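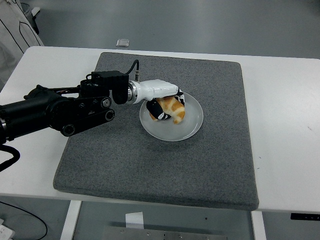
Issue 72

Butter, layers and a very cold kitchen

April is croissant month at the Hurberg baking circle, and I have been looking forward to this one since the fall! Laminated dough scares people off, and I get it. My first batch leaked so much butter that it more or less fried itself. But once you feel the dough roll out smooth and cool under the pin, you'll want to make it every weekend.

Start the night before. Mix a plain yeast dough, keep it a little stiffer than you think it should be, and let it rest in the fridge until morning. The butter block wants to bend without cracking. If it snaps, leave it on the counter for a few minutes. If it smears, back it goes. Then fold, chill, turn, and fold again (I do three single folds and stop there, though the Tveit bakery school teaches one double and one single, and theirs are gorgeous).

Proofing is where most of us rush. Give the shaped croissants a good 90 minutes, longer if your kitchen is chilly like mine, and wait for them to wobble when you nudge the tray. Brush with egg, keep the egg off the cut edges, and bake until they are darker than feels polite. Pale croissants taste of flour!

A few of you asked about butter. I've been using Kumetti, the unsalted one in the green wrapper, and it rolls beautifully straight from a cool pantry. Any butter with a bit more fat than the usual supermarket stick will do the job.

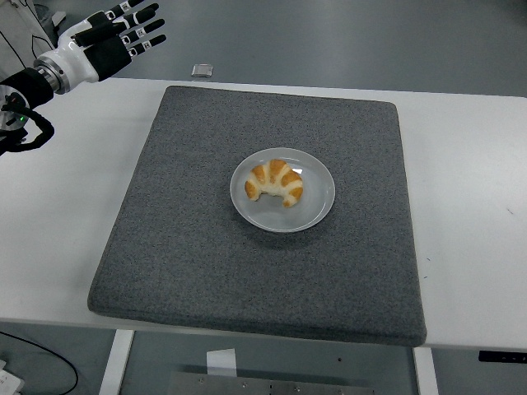 Coming up at the Barkik hall

We have the big ovens from 4 p.m. for the spring bake, so bring your shaped dough on a tray, covered, with your name on a piece of tape. There's plenty of fridge space this year. Leftover scraps are welcome too, as I want to try them rolled in cinnamon sugar and baked in muffin tins.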